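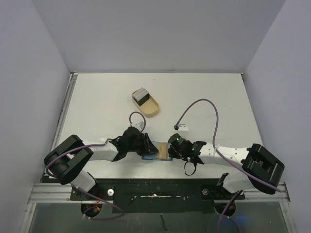

Both arms at the blue holder, with the tray parked behind them.

Filed under: Robots & Workshop Habits
4 min read

23 September 2018

I have finally written down the bench rules for the two-arm table, and I'm far more pleased about it than a grown adult should be. They fit on one side of paper! The old Kevemis notes ran to 1600 words and had grown a bit at a time every time something annoyed me, so the rule about switching off was somewhere between a shopping list and a grumble about screws.

The new sheet starts with the thing I care about most, which is who goes first. When two arms share a small space, one of them has to own the middle. I call it the "holding arm" and the other the "waiting arm", and you decide which is which before anything moves. If you want to swap over, both arms back off to their own side, you say it out loud (yes, even alone, yes, I feel silly) and then you carry on. I pinched the saying-out-loud part from a climbing course I did back in 2002 and it works a treat.

Second rule: hands out before power on. I used to reach in to straighten an object while an arm was "only holding". Holding is still powered. Now the arms go to rest, the stop button goes in, and then I reach. It adds a few seconds and I've stopped flinching.

Third: start slow. Any new routine gets its first run at the lowest speed I can stand, with a finger on the stop button the whole way through. If I change the grip, the object or the starting place, it counts as new. That last bit caused some muttering from me, as the only person who has to follow it, but I'm keeping it.
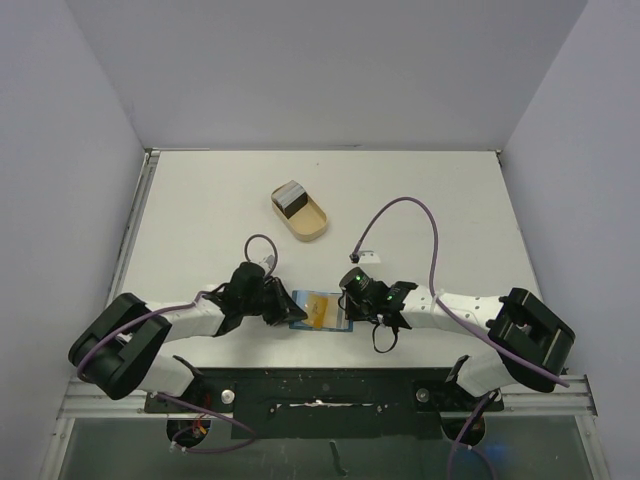 Cables get a section to themselves, and it is the longest one. Every cable has to have enough slack for the full reach of the arm, and you check that by moving the arm through its furthest positions with the power off, watching the cable and ignoring the gripper. Slack has its own troubles, of course. A tall purple arc like the one over the right arm gives the wrist plenty of freedom, but it's also something to snag, so the rule says to follow the whole loop with your eyes before each session. Short loops under the wrist get the same look. I had this as "check cables" in the Kevemis notes, and two words like that just slide straight past you at the end of a long day.

Then there's clearing up, my favourite. Things that aren't part of the job come off the table. Things that are part of the job have a place, and the place goes in the notes, so that when I come back to a run in February I can set it up again without guessing. Flat, thin things need extra care here. A card can shift under a fingertip and you'd hardly notice, so I square it up again before every go.

I'm still unsure about the logbook rule. At the moment it says to write down every stop, including the daft ones. Wasero, the little logging script I use, will take a note for each one, but I keep typing "oops" and nothing else. Maybe a set of short reasons to pick from? I'd love to hear how other people do it.

Next up is the sheet for the Kostar bench, which only has one arm and ought to be easier — though I said that about this one.

468 shares · 9 comments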